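Clandberg Community Help > Hardware and Teaching > Demonstrations by hand

Pouring demos with a hand-held gripper: how consistent do I need to be?

Asked by etoledo_garage
Tags: hand-held gripper, pouring, demonstrations, fisheye

Hi everybody, and sorry in advance for the length of this, I tend to ramble when I'm stuck. I've been recording demonstrations with a hand-held gripper (the kind with the wide camera on it and the square markers on the fingers) for a little project at my kitchen table. The task is simple enough to say out loud: pick up an open plastic bottle, carry it over to a small pitcher, tip it, and set it back down where it came from.

I have 639 demonstrations so far, all done by me, mostly in the evenings after the kids are in bed. I trained on the whole lot and the arm does a lovely job of getting to the bottle. It closes on it nicely, lifts, heads off toward the pitcher, and then it sort of dithers. Sometimes it tips early and pours next to the pitcher, sometimes it hovers there like it forgot why it came into the room. I've mopped up a lot of water this week.

My questions are these. Do I need to grab the bottle at the same height every time? I've been grabbing it wherever my hand happened to land, sometimes up by the shoulder and sometimes right down at the base. And should the pitcher stay put, or should I be moving it around? I read one thread that said move everything, and another that said move nothing until it works, and now I'm more confused than when I started. Also my brother-in-law drives the arm by remote control at his work and swears that would fix it, but I don't have the second arm for that.

Thanks so much for reading all this!

3 comments
mossyhinge: What does your finger width look like over time when you grip? Soft bottles squish.
etoledo_garage: It dips a bit after I close and then settles. I squeeze pretty hard, I'm always scared of dropping it.
mossyhinge: Try easing up. If you squeeze a soft bottle with the cap off you'll get water out of the top before you tilt at all.

Answer 1 (accepted)
Elfriede Vogler

Oh, I feel for you, I went through exactly this with a watering task last November and I believe my floor has never been so clean.

I'd start with the dithering, which to me sounds like a pause problem. When we pour by hand we get to the pitcher, stop for a moment, look, fuss with the angle, and then pour. You don't notice yourself doing it. But during that little pause the camera sees nearly the same thing over and over, and in some of your demos the next thing is "tip" and in others it's "wait some more." So the arm learns to wait. Go back through a couple dozen of your recordings and watch just the stretch before the tilt. If you see yourself hanging there, that's your culprit. I threw out 549 of my own 1477 demos for this, and it hurt, but what was left trained far better than the full set ever did.

Then the grip height. I would pick one zone and stay in it for now. Down at the base is fine, and on the bottles I use it leaves the neck up where the camera has a good look at it, though the bottle does swing more when you turn your wrist, so turn slowly. Up near the shoulder is steadier, but check that your fingers aren't hiding the opening. What I wouldn't do is mix the two in one small set. Each grip needs a different wrist path to bring the mouth over the pitcher, and the model ends up splitting the difference, which would explain water landing beside it.

As for moving the pitcher, yes, please do move it, just not wildly. I shift mine a hand's width or so between demos and turn it so the handle isn't always pointing the same way. Keep it somewhere the camera can see it at the moment you close on the bottle. If it's out of view right then, the arm has to guess which way to go.

Two smaller things. Begin every demo with the fingers open and a bit back from the bottle, and make sure both finger markers are visible before you hit record, or the width reading goes funny. And start the tilt over the pitcher, never on the way there. I had a bad habit of doing both at once to save time.

Give it 2 evenings of fresh, tidy recordings before you change anything in the training. I'd love to hear how it goes!

Answer 2
Iñaki Toledo

No relation to the asker as far as I know, ha!

Agree with Elfriede on most of it. I'd only add something on the remote control question, as I've done both. Driving an arm from a controller gives you motions the arm can definitely make, and that's a real comfort, but I found it slow and my pours came out jerky. With the hand-held one I can feel the weight of the water and my wrist just does the right thing. For pouring I'd stick with the hand-held and check afterward that the arm can reach all the poses. My Erkum arm couldn't turn far enough at the wrist for a third of what I'd recorded, and I only found out after training.

Answer 3
lozano_fan

had same issue, new camera cable fixed it for me. worth a try

Update from etoledo_garage, 08/12/2024

Well, Elfriede, you had me pegged. I watched my recordings and I hang over that pitcher like I'm waiting for a bus. I've started over with a low grip every time, a slower wrist, and no stopping before the tilt. I also move the pitcher a little between takes now. I haven't trained on the new set yet, I want a few more evenings of it first, and I'll check the wrist range like Iñaki said before I do. One thing I'm still unsure about is how full to keep the bottle, so if anybody has a habit that works for them, I'm all ears.

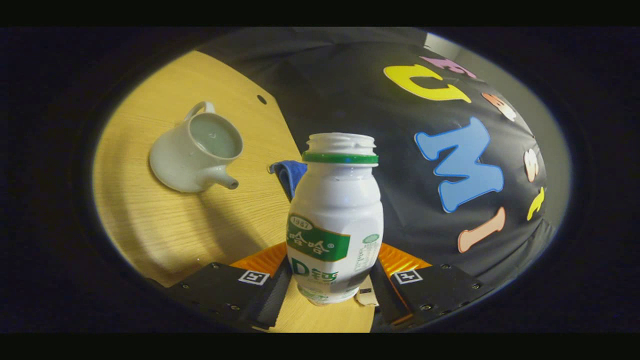 For now I top it up to the same level every few takes, mostly so I don't lose track, but I suspect I ought to let it run down and record some nearly empty ones too. The tilt has to go so much further at the end of a bottle, and I don't think my old set had much of that in it at all.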